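Storby audio guide, the remembrance walk: my review

I finally did the Storby remembrance walk last week, after Ga-eun Ra had been on at me about it for months. It's an audio guide you load on your phone, and it takes you past the small memorials in the old quarter, the ones for families who were deported during the war. You get 6 chapters and you can start wherever you like, so I began at the old school because that's where my bus stops.

The narration is so good! It's read by Bit-na Ha, who never rushes and never puts on a sad voice. She reads the names, the house numbers, what people did for a living (a glove maker, a piano teacher, two brothers with a bicycle shop) and then leaves you a bit of quiet to stand there. I cried at the piano teacher. The chapter on Koech Street is my favorite, and it's the longest one too.
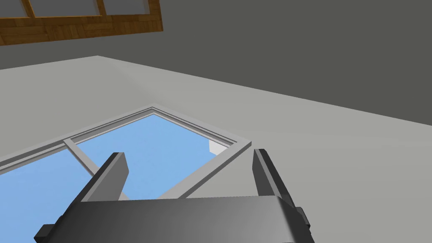 Dark gray gripper, fingers open.

Now the grumbles. The map is fiddly, and twice it had me on the wrong side of the river. The text is tiny unless you dig into the settings, and the transcript for chapter four is missing completely, so a hard-of-hearing friend would lose out there. I'd also love a bench or two marked on the route, my knees were done by the end!

Still, I'd do it again, and I'm going back in April with my sister when the evenings are lighter. Download it at home first (the signal by the station is hopeless) and bring proper headphones, the trams are loud. Four stars from me, and I'll happily make it five once they fix that map.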